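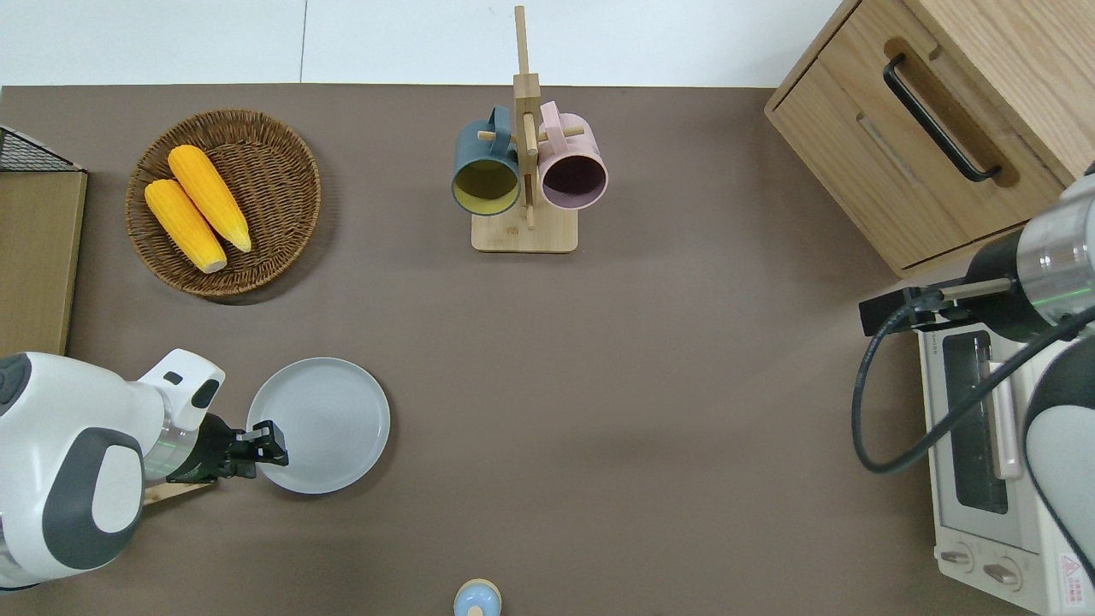
The mug tree comes in the flat carton along with the felt feet and the little bag of pegs, and most people have it standing on the table before they have read a word of this guide, so we will try to be quick (we are not always good at that!). This section covers putting the Sidska together, choosing a spot for it and hanging your first mugs. You will be happiest if you give it a place near the back of the table, with the post upright and the base sitting flat, and leave the front free for whatever else lives there. Two mugs hung side by side, one left and one right of the post with their openings facing down, sit quite close together, and a basket of corn can stand off to the left without getting in anyone's way.

## 3. Putting up and filling your mug tree

**You will need:** the base, the post, the pegs, the long screw, and a soft towel to work on. A screwdriver is handy, though the small key in the bag will do the job if you are patient with it.

1. Spread the towel on the table and lay the base on it upside down. The underside is the one with the sunken screw hole.
2. Stand the post against the other side of the base and pass the long screw through. Turn it by hand until it catches, then tighten it with the key. Stop when the post no longer wobbles.
3. Stick on the felt feet, one in each corner. Press each one for 20 seconds, and yes, please do count, as the glue likes a slow start.
4. Turn everything right way up and push in the pegs, beginning at the bottom. They should lean upward a little. If one of yours leans down, pull it out, give it a half turn and try again.
5. Let the stand rest for a few hours before you load it. Overnight is lovely if you can bear to wait.

> **Note:** Pegs can feel tight in damp weather. Rub the end with a dab of candle wax and it will slide in nicely. Emese Antal, who drew up the first Sidska, still does this with hers every June.

### Hanging the mugs

6. Dry each mug well, inside and out, and take special care around the handle.
7. Hang the first mug on a low peg, then put the second on the opposite side before you go any higher. Working in pairs keeps the weight even.
8. Turn the handles so that the rims don't knock against one another. Large mugs may need an empty peg between them, and a wide soup mug is really better off in the cupboard.

> **Caution:** Hold the post with your free hand when you take down the last mug on one side. A stand with all its mugs on the left can tip.

> **Caution:** Don't soak the wood or put any part of it in the dishwasher. A damp cloth is plenty.

### Looking after it

Wipe the base whenever you wipe the table, and look at the long screw every 100 days or so of regular use; a quarter turn is usually all it wants. Spare pegs are sold in bags of 14. Write to Kornél Takács at our Nesudport workshop and tell him which color of wood you have, so he can match it for you.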